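2020-12-04

늦잠. 버스 놓칠 뻔. 설문 결과 발표회가 10시인데 9시 40분에 겨우 Arnberg 회관 도착. 커피 못 마심.

올해 조사 주제는 청소년 도박. 온라인 쪽이 중심이고, 설문 응답 2958부. 5월에 돌린 거 이제야 나온다. 학교 섭외가 밀려서 그랬는데 발표 자료엔 그 얘기 한 줄도 없음. 좀 섭섭. 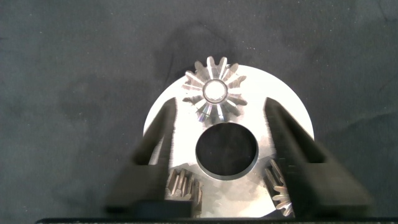
앞부분은 Relell 상담센터 쪽에서 맡음. 첫 도박 경험 평균 나이 13세. 작년 자료랑 비교표가 있었는데 글씨가 너무 작아서 뒷줄은 하나도 안보였을 듯. 나는 셋째 줄이었는데도 찡그리고 봤다. 받아 적다가 펜 나옴. 안 나옴. 옆사람 거 빌려서 마저 씀.

친구 따라 시작했다는 응답이 제일 많았고, 그 다음이 광고. 가족한테 말했다는 애들은 적었다. 이 부분에서 다들 조용해짐. 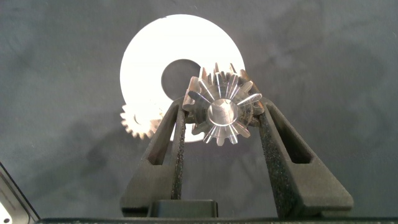
질의응답은 길었다. 기자 한 분이 표본을 계속 물음. 왜 야간반은 빠졌냐고. 맞는 말이라 할 말이 없었다. 내년엔 넣자고 수첩에 크게 적어둠. 그리고 상담 전화 예산, 2000에서 더 안 늘어난다는 답만 들음. 단위도 안 밝히고 넘어가서 끝나고 다시 물어봐야 했는데 담당자가 벌써 가고 없었다.

점심은 김밥. 서서 먹음.

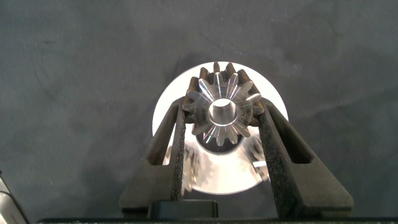 오후엔 Vasylenko 재단 사람들이랑 회의. 예방교육 교재 이름을 Gevusik으로 가자는데 애들이 발음을 할 수 있을런지. 나는 반대했고 아무도 안 받아줌. 교재 3장은 내가 다시 쓰기로. 빚 얘기 나오는 데를 좀 덜 무섭게, 대신 전화번호를 앞으로. 마감이 빠듯한데 왜 또 한다고 했지.

돌아와서 메일 답장 세 통 하고 나머지는 포기. 어깨 아프다. 내일은 발표 녹취 정리부터, 빌린 펜도 돌려줘야 되는데 누구 건지 모르겟다. 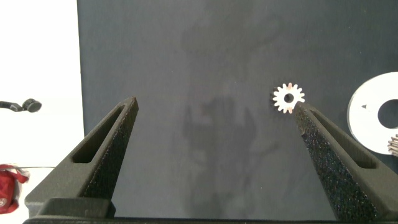
어두운 배경, 검은 그리퍼 손가락 두 개.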